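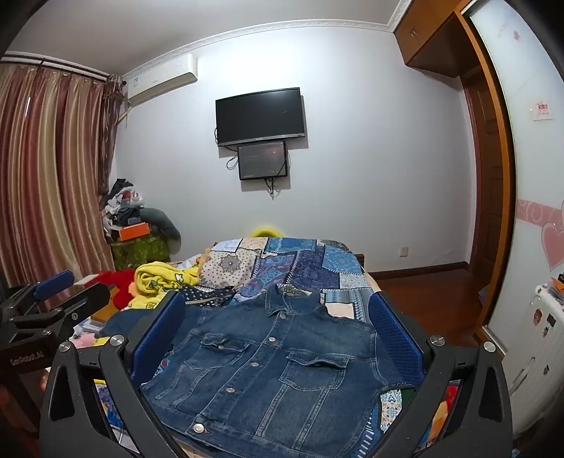
Does it sag in the middle, because my last one looked like a hammock by the second reel? a customer wrote to me last week, and it's a fair thing to ask of any screen that folds up into a bag. The Numholm doesn't, or mine hasn't, and I've had it up and down most weekends since the autumn.

Denim jacket on a patchwork quilt

I sell a few screens and I like most of them, but the Numholm is what I take home when I want to show a film to people I'm fond of. It measures 116 inches corner to corner, which comes out at 257 cm across, and that's a proper picture - big enough that subtitles can be read from the back of a garden by someone who's left their glasses indoors. It's widescreen shape, so older films made for a squarer picture will sit in the middle with a bit of plain screen either side. I don't mind that at all. If you do, there's a pair of black side flaps you can add, and they fix on with poppers.

The frame is aluminium and goes together like tent poles, with the cord through the middle so you can't lose a section. Then the white sheet stretches over and clips on all the way round. Start with the corners! I did the top edge first the first time I used it and ended up with a lovely tight top and a bottom that wouldn't reach, and had to take the whole lot off again while everyone ate the crisps.

Once it's standing, the bottom of the picture is 52 cm off the ground. Fine for cushions and blankets, less fine if you've got rows of chairs, so there are longer legs in the bag too. I'd use the long ones for anything in a hall. We had them on for the spring showing at Mestham (a sad old Italian thing, 123 minutes, hardly a cough) and the people in the last row could see perfectly well.

You can project from the front or from behind. Behind is more fun if you've got the space, as children can't make rabbit ears on the leading man, but you lose a little brightness, and a cheap projector will struggle before it's fully dark. I pair mine with the small Godura and I'm happy with it after sunset. Before sunset, forget it. Have another drink and wait.
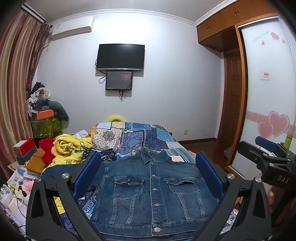

Denim jacket and patchwork quilt

Now the grumbles. The pegs that come with it are rubbish, thin little things that bend if you look at them, and I've stopped pretending otherwise - I put four decent ones in with every order and don't charge for them. The bag is a tight fit as well. Roll the sheet, don't fold it, or you'll have a crease straight across every face for the first half hour. If you've already folded it, leave it clipped up overnight and most of it drops out.

And please don't leave it standing in a wind. It's a sail. I've watched one go over a hedge at Peñalver with the credits still running on it, which got a bigger laugh than the film had.

What you get:
Frame in sections, short legs and long legs
White sheet, front or rear use
Guy ropes, the bad pegs, my better pegs
Carry bag with shoulder strap

Spare sheets and corner joints can be bought on their own, so a dropped glass of red needn't be the end of it. Wipe marks off with a damp cloth and a tiny bit of washing-up liquid, and let it dry before it goes back in the bag.

If you're not sure about the size, mark it out on the wall with masking tape and live with it for an evening. I do a smaller Numholm as well and I'm just as pleased to sell you that one.

Last updated: Wed 25 April

We use cookies to remember what's in your basket. By carrying on you agree to this. OK / Tell me more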